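Notebook, football bench. August, Sunday, 7:40 in the morning

Coffee made, air compressor on, dog next door already barking at the air compressor.

Subject today is still the tackling sled. Saseo High wants it back before the first full-pads practice and I told them Tuesday, back when I was a younger and more hopeful person. It's the two-man Doditz, the old style with the coil springs behind each pad, and the left side has been returning slower than the right since spring ball. The defensive line coach says his ends have started picking sides. If you line up on the left you look like an All-State lock. If you line up on the right you get your helmet handed to you.

Where we were Friday: both springs out, cleaned, measured. Free length on the left is short against the right, by enough to see with the two stood up on the bench next to each other. So the spring has taken a set. I had written "PIVOT BUSHING, SURE OF IT" on the previous page and underlined it. I leave it there as a warning to the reader.

Pull test this morning, hanging scale hooked to the pad face, straight back, same height both sides. Right side gave 745 newtons at full travel. Left side gave a number I wrote on my hand and then washed off. Lower. Repeat after lunch and use paper.

Ordered a matched pair from Ninh instead of one spring. One new spring next to one tired spring and we'd be having this same conversation in October with the ends lined up on the other side. Ninh's web store says 14 in stock. Ninh's web store has said 14 in stock for as long as I've been ordering from them.

Other things on the sled while it's apart:

Skid, front left: weld cracked most of the way along. Somebody has already repaired it once with what I'd call enthusiasm. Ground it out, will reweld tonight when it's cooler.

Pad covers: vinyl split at the shoulder seam on both. Glue won't hold there, we tried that on the Clestamska sled and it lasted one practice and part of a water break. Stitch and patch. Use the heavy thread, the one in the drawer that says "fuses."

Bolts: whoever last put this together used three different head sizes on one bracket. All going to the same size. Please don't help by putting the old ones back in the jar.

10:15. Took the pads down to the foam cutter. The old core is crumbly for the outer inch and fine behind it, so I'm facing it off and laminating new foam on. Contact cement, both surfaces, wait until it isn't tacky, then commit. I did not wait the first time. There's now a piece of foam in the scrap bin shaped like my impatience and part of my sleeve.

11:30. Laminated again, properly this time, under the weights. Leave it alone until tomorrow. This means everyone. Pressing it with a thumb to see if it's done is how we got the thumbprint in the Clestamska one.
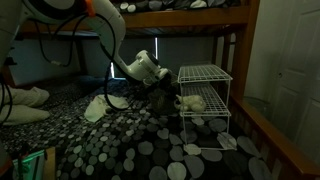

Posted by W.

1:20. Repeat pull test, written on paper. Three pulls a side. Right side agrees with this morning. Left side wanders, and gets worse the longer it's been sitting loaded, so I'm calling it a dead spring and closing the argument. The bushing is fine. The bushing was always fine. I have apologized to the bushing.

2:45. Checked sled travel against the doorway. Fully assembled it won't go through the side door, same as last year, and same as last year I found this out with it on the dolly. Final assembly goes in the yard. I've taped a note to the door at eye level and another on the dolly.

Invoice so far: springs 26 each, vinyl and thread 40, shop time to be argued over. The booster club will say they could get it done cheaper. They could also be handed the jar of bolts.

Left to do: reweld skid, stitch covers, paint where I ground it, call Saseo and say Wednesday in a confident voice.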